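Filed under: Days Out, Gadgets, Odds & Ends

Mar 8, 2018

So I finally got to go to the open day at Surko! If you read my post last September you might remember I missed the last one because of the whole thing with the car and the deer. This time I left home early, drove the 40 miles to Clumville with the heater stuck on full, and was standing in the lobby with a name sticker on before they'd even put the coffee out.

I should say I know next to nothing about robots. I fix sewing machines for a living (and the odd mixer), so I like anything with a motor in it, but the software side goes right over my head. My cousin works two doors down from them and told me the open day was free and had cake. It did have cake. Lemon.

They split us into groups of 10 and we got Kenna Crichton, who talks very fast and is clearly in love with her job. First stop was a table with a few ordinary household things on it and a gripper you hold in your own hand. You squeeze, the fingers close, you pick up whatever you're after, and the camera on it records the whole business so a robot can learn from it later. She calls the recordings "demos." They like to get 300 of them before they even bother training anything, and I got to do one of the practice ones that don't count!

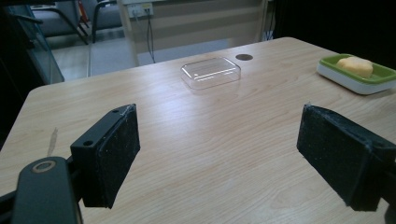

Photo: taken with the hand-held gripper, courtesy of Surko

You're seeing what the gripper sees there, which took me a minute to get used to. Those big black fuzzy blocks are the fingertips. I asked about the foam because it picks up lint exactly the way the felt pads on my old machines do, and Kenna laughed and said they go through lint rollers like crazy. I was aiming for the little clear box. Harder than it sounds! A see-through box on a pale table is not easy to judge when you're holding your hand at a funny angle, and I came in way too low on my first try and bumped it. Second try, got it, and felt ridiculously proud of myself.

A man in our group asked why they didn't just type in where the box is. Kenna said sure, you can do that, and then somebody moves the box. He wrote that down. He wrote everything down, he'd filled half a notebook by lunch.

Then there was the soap dish, green and white, with a lumpy yellow thing in it. I'd say sponge, the lady next to me said soap, and we went back and forth on it for far too long. Soft stuff is a whole separate headache, apparently. Squeeze too hard and it squashes, too gently and it slides right out.

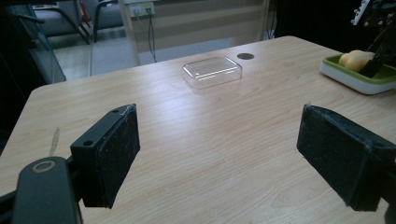
Reaching into the green tray, clear box still waiting its turn

I love the way the arm comes down into the tray from the corner like a heron after a fish. I could have stayed at that table all afternoon, but the next group was already hovering, so off we went down the hall for the talk.

The talk was by Baiba Ozoliņš and it was called something like "Learning by Hand," and I followed more of it than I expected to. She spent a good while on the Owusu, an older arm of theirs, and all the things it got wrong in its first year. My favorite was that it learned to put cups away perfectly as long as the lights were on. Somebody asked about jobs, and she didn't brush it off, she gave it a proper answer and then took more questions on it over the cake.

Parking is awful, by the way. Use the lot behind the Grollthorpe building and walk, it's only 2 minutes. They're planning another one in the fall and I've already put my name on the list. I'm going to bring a bobbin case with me and see if Kenna will let me try picking that up.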